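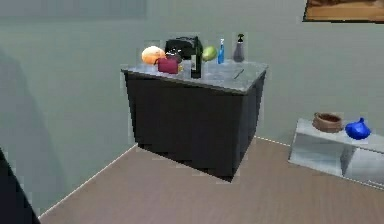

Indira Panicker told the class that the first hour of driving a robot arm teaches you mostly about your own hands. You reach for a bottle the way you always have, the arm does what the controller says, and the bottle goes over. By the third hour, she said, you have stopped reaching for bottles and started steering a gripper. Those are different skills, and a person who is good at the first may need a while to pick up the second.

Chapter 4
Showing the Robot What to Do

4.1 Why demonstrate?

In Chapter 3 we wrote motions out by hand. Each position was a list of joint angles, and the program moved through the list in order. That method works well when the part is always in the same spot. It works poorly on a kitchen counter, where a tall bottle may stand in front of a piece of fruit and a thin utensil may lie at any angle. Writing a rule for every arrangement takes too long, and the rules start to conflict with each other.

Another way is to perform the task while the robot records. A person guides the arm through the job many times, with the objects in different places. Each pass is called a demonstration. A learning program then looks for the connection between what the cameras and joint sensors reported and what the person did next. The result is called a policy. We will train one in Chapter 6. This chapter deals only with getting good demonstrations, and most of the trouble in later chapters can be traced back to this step.

4.2 Two ways to demonstrate

In kinesthetic teaching, the operator takes hold of the arm and moves it. The motors are set so that they hold up the arm's own weight but don't resist the push. This is easy to learn. The drawback is that the operator's hands and body are often in the camera view, and they won't be there later when the robot works alone.

In teleoperation, the operator stands or sits apart from the robot and sends commands through a device. The device may be a joystick, a handheld controller, or a second smaller arm, called a leader, that the robot copies. The operator is out of view, so the recorded images match what the robot will see later on. The cost is feel. With most devices, you can't tell by touch how hard the gripper is squeezing, and you have to judge it by eye.

Teleoperation has one more advantage. The robot on the other end doesn't have to be real. The same controller can drive a simulated arm in a rendered room with a counter, a shelf, and ordinary household things to pick up. Nothing breaks, and the room can be reset with one key. Simulated contact is only an estimate, though -- a bottle that slides in simulation may tip on a real counter.

4.3 A worked case: the Wellton set

We will use one collection of demonstrations throughout this part of the book. It is called the Wellton set, and it was recorded by teleoperation in simulated kitchens. It holds 3,182 demonstrations, and 2,076 of them were kept after review. The rest were dropped for the usual reasons: the object fell, the operator paused too long, or the recording stopped before the task was finished.

Nineteen operators took part. Two of them, listed in the files as Gundis and Kosow, handled the same pick-and-place task in very different ways. Gundis moved in a straight line and closed the gripper late. Kosow came down from above every time, even when the object was low and open from the side. Both styles succeed. Mixed together in one training set, they can leave a policy somewhere in between, with the gripper stopping short of the object.

4.4 Before you record

Read these points before starting Lab 4.

Decide where the task begins and ends, and write it down. "Move the bowl" is not enough. "Gripper open above the shelf, bowl upright on the counter" is.

Practice until 85 percent of your attempts succeed, then begin recording. Practice runs are not saved.

Move the objects between demonstrations. Change the order they stand in as well as the spacing.

Keep a steady pace. If you need to think, do it before you press record -- a pause in the middle is learned along with everything else.

Terms to know: demonstration, kinesthetic teaching, leader arm, policy, teleoperation.

Section 4.5 covers the Tyagi controller used in the lab, starting with how to map its axes to the gripper.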